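Lab visit: teaching robots to fold at Dellby 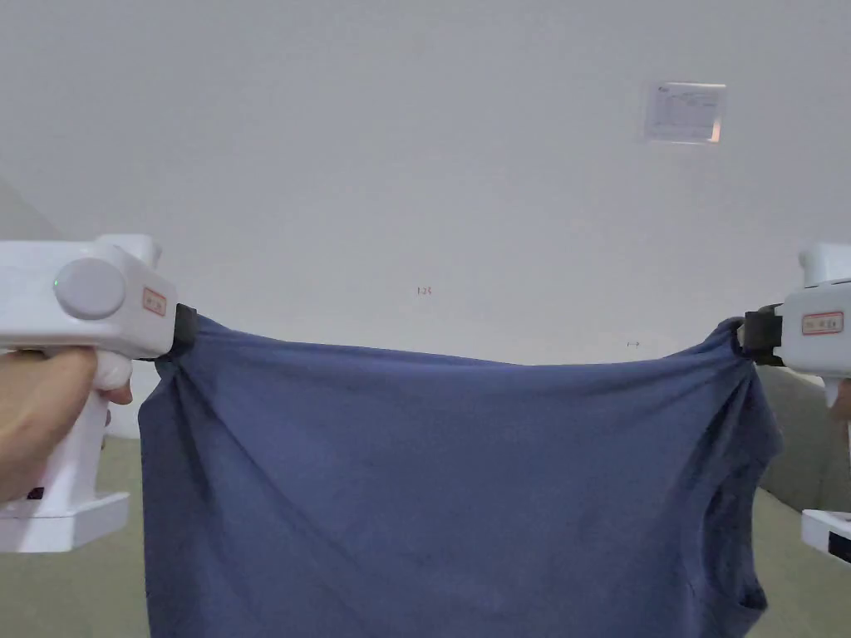

A dark blue T-shirt held between two hand-held grippers.

I visited the Dellby lab in February with Bongani Dlamini. Zanele Matlala, who runs the folding project, met us at the door at 9 and took us straight through.

Her group records people doing the task with grippers in their hands, then trains a policy on the recordings. The robot arms only come in for testing. The shirt set so far is 903 demonstrations, of which 800 went into training.

The result she wanted to show us was on colour. Adding 200 demonstrations with dark fabrics helped more than doubling the training time - she had expected the reverse. Long sleeves still fail often, and she showed us the plots for those too.

Bongani asked about towels. They have 12 recordings and no results yet. We finished with coffee and a look at the test arms, then caught the bus back to the city centre.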